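Learning to sleep in a quiet house

January 16, 2022
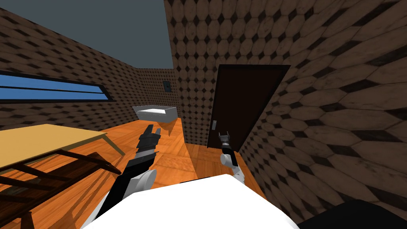 In December I moved from the city to a village, and for the first weeks I slept very badly. Everybody had told me the opposite would happen. My old apartment was above a tram stop, and I slept there for eight years with no problem. In the new house I was lying awake and listening to my own ears.

My neighbor Ingeborg Pichler told me to drink warm milk with honey. I tried it, and I only had to get up in the night to use the bathroom. Then I bought a small noise machine from Wundia. It has eight sounds, and the one I like is called "train, far away." The "rain" sounds to me like somebody frying onions.

I also changed two habits. I do not read news after dinner, and I get up at the same hour even if the night was bad. The second one is hard. I am 51 years old and I still make bargains with the alarm clock.

Last night I slept until six, and the machine was off because I had forgotten it. Maybe I will try without it again this week. If you also moved from a loud place to a quiet one, please write to me how long it took for you.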